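Workshop Tips: Before You Trust a Simulated Cabinet Door 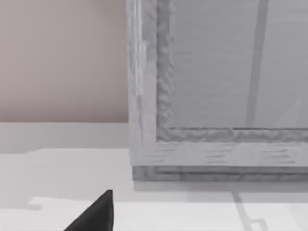 Gray framed panel in the simulator, with one black fingertip at lower left.

Filed under: Shop software, Simulation, Planning
Updated 11 April 2025

Every planning package I have tried comes with a kitchen, and every kitchen comes with a video of an arm opening things in it. I have a small shop, a real arm and a row of real cabinets, and I would like the software to spare me some gouged paint. Sometimes it does. These are the habits I have picked up from running Stirik for planning and Zendetness for rendering, plus a perception add-on from Lebrun that I keep switching off and on again.

Look at the collision shapes first

The molding on a rendered door can look nicely carved and still be nothing but a picture pasted on a flat box. The planner only knows about the box. Turn on the collision view before you do anything else and compare it with what the renderer draws. If the recess is filled in on the collision side, any plan that presses a fingertip against the inner panel is going to stop short, and the log will call that contact a success.

Same goes for steps in the counter. A raised lip at the front is just the kind of thing that gets drawn and then left out of the collision file. Drive the fingertip slowly down into it once and see whether it stops.

Don't let it learn your shadows

A shadow or reflection running down a smooth panel makes a lovely straight edge. Edge detectors adore it. Lebrun once gave me a confident door edge right down the middle of a panel, and it kept on giving it to me until I moved the light. So move the light. Run the same start pose with the lamp on the left, then on the right, then with shadows off, and overlay the detections. Anything that travels with the lamp isn't part of the cabinet.

Pale gray on white under soft lighting is hard enough already. If your detector only works with the contrast turned up, write that down somewhere, your kitchen won't have a contrast slider.

Check what the camera sees at the start pose

Save one still before motion begins and look at it yourself. If all you have of the gripper is the tip of one finger, then a tracker that wants both fingers is guessing. You can pull the camera back, or you can feed the planner joint angles and leave vision to find the door. I do the second. The Stirik manual recommends a combined mode, which I found slower and no more accurate.

Also make sure there is something to grab within view. A planner will cheerfully propose a grasp on a handle it has assumed from the model file while the camera is looking at plain panel.

Keep the run count honest

Seven good runs from the same start pose tell you about that start pose. I shift the base a little between runs and change the random seed, and I keep the failures in the same folder as the successes. My last batch on a hinged door was 17 runs. The two that failed taught me more than the rest, both because of a hinge limit I had typed in wrong.

Be suspicious of friction

Default friction in Zendetness is generous. Fingers stick to painted wood like tape. Cut it in half and rerun, and if the plan falls apart it was never much of a plan. Ceteck sells a materials pack that is supposed to fix this. I tried it in June and ended up back with my own numbers, measured with a tilted board and a scrap of the same finish.

Small stuff

Name your units in the file. Meters and millimeters will both load without a warning.

Turn off automatic replanning while you test – it hides bad plans behind later good ones.

Export the trajectory and the scene together. A trajectory alone is useless a month later when the cabinet has been moved.

First run on real hardware goes at the lowest speed the controller allows, with blue tape on the door edge and a hand on the stop button. I don't care how the simulation went.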